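Pluvow project report: collecting packing demonstrations for a learned policy

1. Purpose

The aim of the project was to build a set of worked examples from which a learning system could be trained to pack and unpack small items of clothing. Earlier work in the department used a simulated gripper and rigid blocks. Cloth was left out because its shape is hard to describe with a few numbers. We chose to record human hand movement directly and to leave the matching of hand to robot for a later stage.

2. Recording set-up

All recordings were made at a white table in front of a plain backdrop. The operator wears black gloves, with a controller at each hand and a sensor module strapped to each forearm, cables leading away from the arms. Views are taken from head height, so that the input resembles what a robot with a head camera would receive.

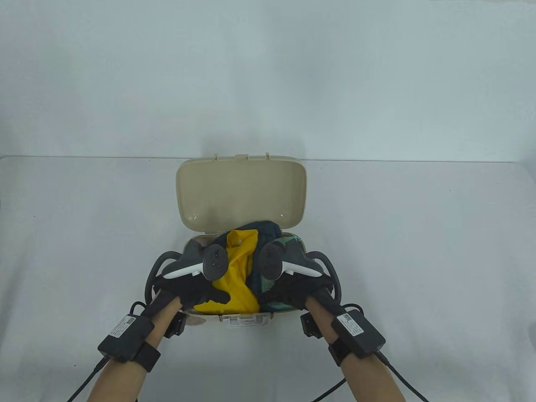 Koen Hoekstra
Student, data collection and labelling

The task script has two halves, packing and unpacking. Each recording covers one half only and is stored with a short text label, the pose stream from both hands and the video. The pose stream and the video run on separate clocks. In the first sessions, in May, we lined them up by hand using a clap at the start, which was slow and left errors of several frames. The Skonen logging script now writes a shared time stamp, and the clap has been dropped.

Garments cause most of the trouble. When both hands are inside the case, the fingers are often hidden behind cloth or behind the controllers themselves, and the video alone does not show what is being held. We therefore added a grip flag, set from the trigger value. It is a coarse signal. It marks that the trigger is pressed and says nothing about whether any cloth is being held.

3. Data so far

The set holds 1,468 recordings from 24 sessions. Of the five operators, two are left-handed. We rejected 26 recordings, mostly for lost tracking when a hand went too near the lid. Rejected files are kept in a separate folder with the reason given.

Start layouts are varied between recordings. Soft items are mixed with small rigid ones, such as a bottle, so that the system meets more than one kind of grasp in a single task.

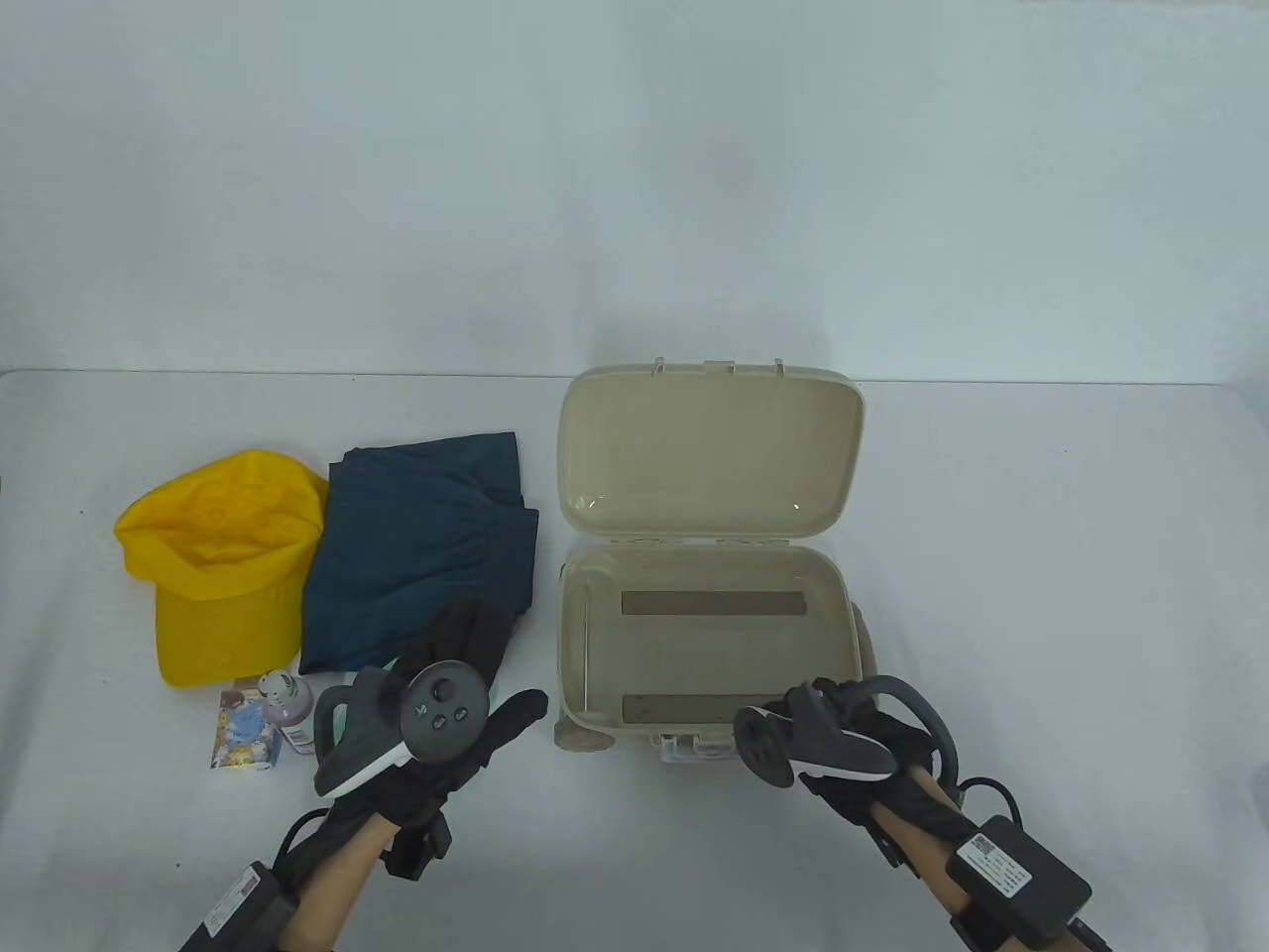

Iordache wrote in the margin of the draft that varying the layout was not enough if every operator still packed the large garments first, and asked whether the order of items should be set by the script. Without that, the comment went on, the system may learn the order as a habit and fail when a small item has to go in first.

We checked the labels and the point holds. Large garments come first in most packing recordings. The next sessions will use a drawn order, read out before each start. The existing recordings will stay in the set, tagged as free order, so that the two groups can be compared in training.

4. Open items

Label wording still differs between operators ("shirt", "top", "garment") and needs a fixed list. The grip flag threshold has to be checked again for each pair of controllers. The export to the Sukent format drops the right-hand time stamps when a file name contains a space; until this is fixed, use underscores.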